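Category: Facilities Software > Room Booking > Sync and Calendar

Last updated: 10th August

Ticket: Bookings made on the door panel do not appear in staff calendars (Greltis 2 building)

Status: Resolved, one follow-up open

Opened by: Trinidad Ojeda, front desk

Summary from the requester

Since the start of the week, rooms booked from the touch panels outside the doors are not showing up in anyone's calendar. Bookings made the other way, from the calendar, show on the panel fine. Two groups turned up for the same slot in the long room this morning and both had a valid booking as far as they could tell. One of them moved to the kitchen end. I need to know whether to tell people to stop using the panels.

First reply, Imani Iwasaki

Please do tell people to book from their calendar for now. I'll put a notice on the panels themselves. Can you send me the room name exactly as it shows on the panel, the time the booking was made, and the name the person typed in? Screens from one room are enough to start with.

Requester

Room is "Navarrete". Booked at 8:40 for 9:00 to 10:30. The name typed in was just "Patricio". The panel shows a green check mark and then the booking sits there in gray. 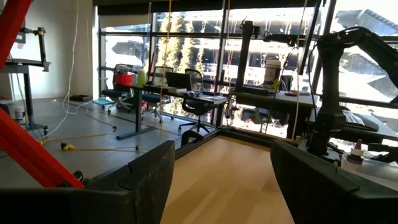

Gray is useful. On the Masow panels a booking is blue once the calendar server has accepted it, and gray while it is waiting. It should only be gray for a few seconds. If it is still gray after a minute, the panel has saved it locally and is retrying. The check mark only means the panel took the input, so it can't be relied on.

I pulled the log from the Navarrete panel. The outgoing queue had 308 entries in it. Most of those are retries of the same few bookings. Each retry gets this back:

write rejected: organizer not permitted on resource

Incoming reads are all fine, so this isn't a network problem and the panel isn't offline. It can see the calendar and can't write to it.

Things I tried, in order:

1. Restarted the panel from the admin console. It came back up, read the calendar, and the queue started retrying with the same rejection.

2. Checked the clock. Panel time and server time match to the second. A few years ago we had a similar ticket that was caused by clock drift, so I check this first or second every time.

3. Removed the Navarrete room from the panel and added it again. No change. It also cleared the local queue, which I had not expected. If you do this, export the queue beforehand. I had a copy of the log, so the bookings could be put back by hand.

4. Made a test booking from the service account in a browser, without the panel. Same rejection. This is the step that narrowed it down. The panel is doing what it should and the account it uses has lost write permission on the room.

5. Compared with the Rirnorari building, where panel bookings are working. Same panel model, same firmware, same service account. The account has "editor" on the rooms there and only "viewer" on the rooms in Greltis 2.

Passed to the calendar team with the above.

Reply from calendar team, Horacio Salinas

The rooms in Greltis 2 were moved to a new resource group when the floor numbering was changed. The new group was set up from the default template. The default template gives service accounts read access only. The old group had a manual exception for the panel account and the exception was not carried over.

I have added the panel account to the new group as editor. It can take up to an hour for this to reach every room. Please don't restart the panels during that time. A restart makes them fetch permissions right away, and they may hold on to the old answer until the next day.

Imani Iwasaki

Understood. I did restart Navarrete before reading that. It is still gray. The other rooms have gone blue.

Horacio Salinas

Sign the Navarrete panel out of the service account and back in. That drops the stored permissions. A restart won't do it.

Imani Iwasaki

Signed out and in. Test booking went blue in four seconds and showed in my calendar. Trinidad, could you make one from the panel by hand so that we know it works from the hallway too?
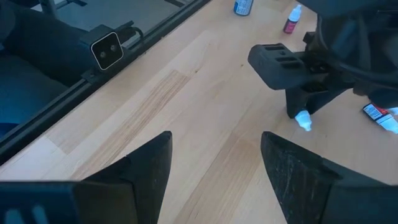 Zinash Abdella
Support Lead, Workplace Systems

I'm adding a few notes here as this ticket will be linked from the known issues page.

Trinidad's booking from the hallway went through, and so did one from the small room next door. I have taken the notice off the panels. Staff can book from either side again.

Bookings that were stuck in the queue were sent automatically once permission came back, in the order they had been entered. Where two bookings overlapped, the first one was accepted and the second was turned down. The panel does not email anyone when this happens. Front desk has the list of declined bookings and is contacting those people. Patricio Medina's booking had already passed by then, so it was deleted from the panel.

If you see the same thing in another building, go through it like this:

- Look at the color of the booking. Blue is fine. Gray for longer than a minute means it has not been written.
- Open the panel log and look at the last rejection. "Organizer not permitted" is permissions. "Resource not found" is a room name mismatch and has its own page.
- Make a test booking from the service account in a browser. If that fails too, leave the panel alone and send the ticket to the calendar team.
- Export the queue before removing a room.
- After permission is restored, wait the hour. If one panel is still gray after that, sign it out and in.

The panel will hold 458 entries in its queue. After that it drops the oldest one without warning. Retries count toward the limit, so a busy room can get there in a couple of days. Navarrete had not reached it.

Follow-up still open: the default template. Horacio has asked for the panel account to be included in it so the next group that gets created does not have the same fault. That change needs approval from the account owners and I don't have a date for it. Until it is in, anyone creating a resource group has to add the panel account by hand. The step has been added to the room setup checklist, between "set capacity" and "assign floor".

Trinidad also asked if the check mark could be held back until the booking is accepted. I have sent that to Masow as a feature request. Their first answer was that the check mark confirms touch input and is working as designed. I have asked them to look at it again and will update this ticket when they reply.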